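Shared Laundry Provision in Student Accommodation: Use, Waiting and Left Items at Stirner House

Project report, Module in Applied Household and Facilities Studies
Submitted by Rahel Lüthi
May 31, 2018

Summary

This report examines how residents of Stirner House use the shared laundry room on the ground floor. It draws on the booking records for one term, a short questionnaire and a series of visits to the room. The records show 2,956 completed washes. The main finding is that waiting times owe less to the number of machines than to the time that passes between the end of a wash and the removal of the clothes. Four recommendations are made in the final section.

1. Background

Stirner House provides rooms for 300 students. The laundry room was refitted in December, when the older top-loading machines were taken out and front-loading machines of a larger capacity were put in. At the same time the paper booking sheet on the door was replaced by Umali, an online system in which residents reserve a numbered machine and a starting time.

The residents' office hoped that larger drums would lead to fewer and fuller loads. Complaints about waiting nevertheless continued after the change, and the office agreed that the matter could be studied as a student project. No personal details were released to the author. Room numbers were removed from the booking records before they were handed over.

2. Aims

The project set out to establish at what times of day the machines are most heavily used, how long finished washing remains in them, and whether residents understand the rules for using the room. A further aim, to compare the cost of washing at Stirner House with that of the nearby Vamell residence, was dropped at an early stage, as Vamell charges for laundry within the rent and no separate figures could be obtained.

3. Method

The booking records were sorted by starting time and by machine. The questionnaire was placed in residents' post boxes and could be returned on paper at the front desk. It contained questions on the usual size of a load, the usual time of washing, the treatment of other people's clothes and the clarity of the notices. In all, 147 completed forms were received.

Visits were made in the morning, in the late afternoon and in the evening. On each visit the author noted which machines were running, which had finished and which still held clothes. Machines were identified by the number on the front. Nothing was removed from any drum during the visits, and residents who were present were told the purpose of the work.

4. Findings

4.1 Times of use

Demand is strongest in the early evening. Mornings are quiet, even on days when few residents have classes before noon. Several respondents wrote that they preferred to wash in the evening so that they could be in the building when the programme ended. The records also show a clear preference for the machines nearest the entrance, which are booked first at every hour of the day.

4.2 Items left in the drum

Two kinds of left item should be kept apart. The first is the complete load which the owner has not yet collected. The second is the single piece, or the few small pieces, remaining after the rest of a wash has been taken out. The second kind is easily missed. Dark items in particular are hard to see against the inside of a steel drum, and small ones tend to lie behind the front lip, out of the line of sight of a person standing upright.
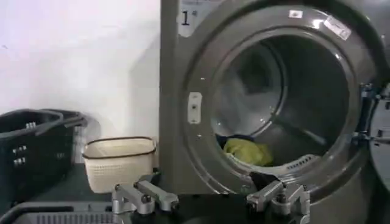
Both kinds have the same effect on the next user, who must decide whether to wait, to move the clothes or to look for another machine. Of those who returned the questionnaire, 39 stated that they had at some time given up a booked wash for this reason. Opinions on moving another person's clothes differed sharply. Some respondents considered it normal after a short wait, while others described it as unacceptable under any circumstances. One wrote: "I would sooner come back at midnight than touch someone's socks." The house rules say nothing on the point.

4.3 Condition and labelling

Residents were generally satisfied with the washing results. Where there was criticism, it concerned the door seals, in which fluff and coins collect, and the dispensing of detergent. The room is supplied with Tistotine, a liquid detergent, from a wall pump. Respondents were unsure how much to use, and the chart beside the pump refers to the capacity of the former machines.

The numbering of the machines was found to be clear by most respondents. Two forms mentioned that the number in the booking message and the number on the machine did not agree on one occasion. This could not be confirmed from the records.

5. Discussion

The booking system assumes that a machine becomes free when its programme ends. The visits suggest that this is frequently not the case. A delay in the early evening is passed on to the next booking and often to the one after that, so that a single late collection may affect several households.

The limits of the work should be stated. The questionnaire was answered by those willing to do so, and residents with a complaint may be over-represented. The visits were not spread evenly across the term, and none took place during the examination period.

6. Recommendations

It is recommended that Umali send a message shortly before the end of each programme, and that ten minutes be added between bookings in the evening.

The house rules should state when another resident's washing may be moved and where it is to be placed. A shelf by the window would be suitable.

A short notice at eye level should ask users to feel round the inside of the drum and the fold of the seal before leaving.

The detergent chart should be replaced with one that matches the present machines.

Appendix A contains the questionnaire. Appendix B contains the visit record sheet.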